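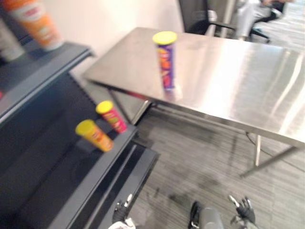 Three yellow lids, one steel table, and a shelf that was meant to be for useful things.

I have never believed in decanting. You know the sort of thing: every packet emptied into a matching jar, every jar labelled, a whole Sunday gone and the same amount of rice as before. So when a Destivora newsletter told me that snack tubes are "the storage you already own", I rolled my eyes and then, annoyingly, kept reading.

The claim is that you eat the crisps, wipe out the tube, and keep spaghetti in it. Or biscuit cutters. Or, according to one reader, 26 wooden spoons, which I refuse to believe on grounds of geometry. Mine would have to be a very small collection of very thin spoons.

What I can say for the tubes is that they stand up nicely on the grey metal shelves, and the lids are bright enough to spot from the door. The purple and blue one went on the table because I wanted to see how it looked next to bare steel. It looked like a tube of crisps.

The shelving is from Heltorari and cost me 30 pounds second-hand. The listing said it would hold "anything a busy kitchen throws at it", and I'd like to know who is throwing. It's fine. The tiers are a bit far apart for tins and a bit close together for anything I'd call a stockpot, so tall thin things do suit it, I'll give the newsletter that much.

The table I like without reservations, apart from the shine. Every lamp shows up in it as a long smear and every fingerprint is there until you deal with it. The Berchtold polish I bought for it promises a streak-free finish for 19 days. I got as far as the next morning's toast.

As for spaghetti, mine is longer than the tube. I snapped it, felt bad, and put it back in its packet with a peg on. The cutters rattle. Tea bags might work if I ever remember to try them, though I'd want to be sure the paprika smell had gone first.

Next month's newsletter is on egg boxes. I haven't unsubscribed yet.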